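November, evening

Humidity in the back room was down to target by breakfast, so I started the second batch of starter. The first batch, from the Vorkell packet, had gone sour on day five. I put that down to the temperature and not the culture. The probe was taped to the outside of the crock, and the outside of a crock tells you very little about the middle of it. I moved it inside through the lid hole and sealed the gap with wax.

Procedure as run: rye flour and water, equal weight, stirred with a wood spoon, covered with cloth. Fed in the morning and again before bed. The Funis scale drifts when it is left on, so I now zero it before every weighing and switch it off between them. Yesterday it read 3 grams with nothing on the pan. On a loaf that does not matter. On a pinch of salt it does.

Rise was slow until noon, then steady. I marked the jar with a rubber band at the starting level and a second one at the top. The smell was apple at first, then closer to yogurt. No gray liquid on the surface. The notes from the Nirkisden course say to discard down to a spoonful at this stage. I kept more than that, as the kitchen is cold at night and a small starter loses its heat fast.

Went out at four for flour. The shop on Cortés had the coarse rye but not the fine. I bought the coarse and sifted it at home through the tea strainer, a slow job, and got less out of the bag than I had hoped. The bran went into a separate jar. It can go on the bottom of the proofing basket in place of rice flour, and if it sticks I will know by the next bake.

Supper was soup, with the heel of the last loaf. The loaf had held up well for its age. Crust gone leathery, crumb still moist, a tight line at the base where the dough was under-proofed. I would give that one another hour next time, or a warmer shelf.

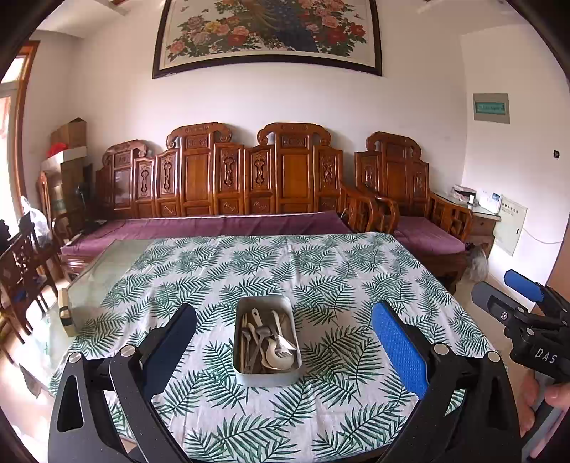 Spoons, fork and chopsticks in the steel tray on the table.

Oven notes, before I forget them. The dial is off by a wide margin and the error is not constant. At low settings it runs cool, at high settings it runs hot, and it crosses over somewhere near the middle. I have stopped using the numbers and go by the thermometer on the rack. Preheat with the stone in takes far longer than the light suggests – the light only reports the air.

Plan for tomorrow: feed at 7, mix when the starter floats, fold four times, shape after lunch, then into the fridge overnight. Salt goes in after the first rest. I left it out entirely on the last loaf but one and do not intend to repeat that.

Last reading before bed: starter at the upper band, cloth dry, probe steady. Window shut.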